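Washing Less, Wearing Longer: Laundry Habits in Shared Student Houses
Project report by Saskia Pearce, Tane Tomoana and Evelien Smits
Supervisor: Bronwyn Mudgway

3. Why we chose this subject

The idea came out of a rather heated conversation in the kitchen at Wolham, where the three of us lived last year, over whose turn it was to use the machine. Tane maintained that a T-shirt was perfectly good for three days, Saskia thought one day was generous, and Evelien (who grew up in a household of six) wanted to know who was paying for the hot water. By the time the tea had gone cold we had the beginnings of a questionnaire, and our supervisor was kind enough to let us run with it.

4. How we went about it

We handed out 60 paper diaries in April to students in shared houses, and asked them to note down each time they put something in the wash and why. We had meant to do the whole thing online, but our trial run showed that people filled in an online form days late and mostly from memory, whereas a sheet of paper stuck to the machine got scribbled on there and then. Some came back with coffee rings and one with a very good drawing of a sock, and we are grateful for every one of them. By the end we had nearly 400 separate entries to type up, which took far longer than we had allowed in our plan.
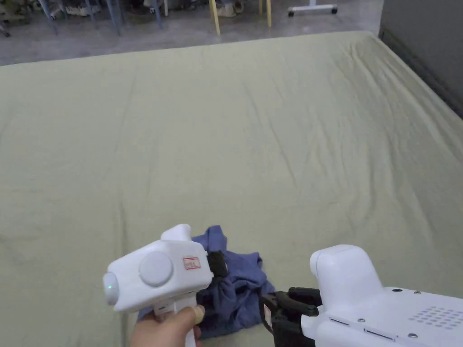
Figure 2. A blue garment on a bed with a pale green sheet.

5. What people told us

The reason written down most often was simply that the thing had been worn once. Dirt and smell came a good way behind, and several people admitted in the margin that they washed clothes to avoid having to fold them and put them away. We found this very easy to sympathise with! Bedding was quite another story — most of our diary keepers changed it less often than they thought they did, and a few wrote apologetic little notes to us about it.

Jeans and jumpers were treated much more patiently than T-shirts. Clem Fairweather, who kept one of the fullest diaries, hung her jumpers by an open window overnight and wrote that they were fine again by breakfast.

6. What we would do differently

We would start earlier in the term, before coursework deadlines, as the entries thin out badly in the last week. We would also ask about drying, which we left out completely and which came up in nearly every chat we had afterwards, usually in connection with damp bedrooms and radiators.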